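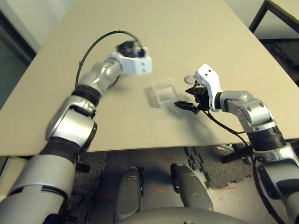

A clear plastic box on the table at Tirnorell's Weststead workshop, with an arm on either side.

By the time I get my coat off on Wednesday, Kevin Espinoza has already thrown out three takes. "Came in too fast," he says, and flicks the box back to the middle of the table with one finger. Then he sits down, takes hold of the controls, and the two arms wake up and lean in again.

I'd pictured something a lot grander, I'll admit. Tirnorell wants its robots to learn chores by copying people, so somebody has to do the chores first, through the robot, over and over, while every joint movement gets saved. They call each try an episode. The goal for the box is 213 episodes, and Kevin does them in blocks of 20 with a break for coffee (very good coffee, by the way) in between.

The box was Aníbal Mamani's idea. He plans the tasks, and he loves see-through stuff because it's such a pain — the edges nearly vanish against a beige tabletop, and a camera can lose track of where the plastic stops. "If we only gave it nice red blocks, it'd only ever be good at nice red blocks," he tells me. He moves the box a little between takes, turns it, slides it closer to one gripper, and writes it all down in a spiral notebook that he guards like a passport.

Then they let me try! I was terrible. Your hands want to hurry, and the arms do exactly what your hands do, wobble and all. My first episode ended with the box on the floor mats, my second was so slow that Aníbal went off to answer an email, and my third got a maybe. Kevin says new people usually need 100 practice runs before theirs go in the keeper folder, so I've got 97 to go.

What surprised me was how much arguing goes into that folder. Does a fumble that gets fixed count? Kevin says yes, keep it, the robot should see how to recover. Aníbal wants those filed separately until November, when the next round of training starts. They were still going at it when I left, and Kevin had 20 more to do before dinner.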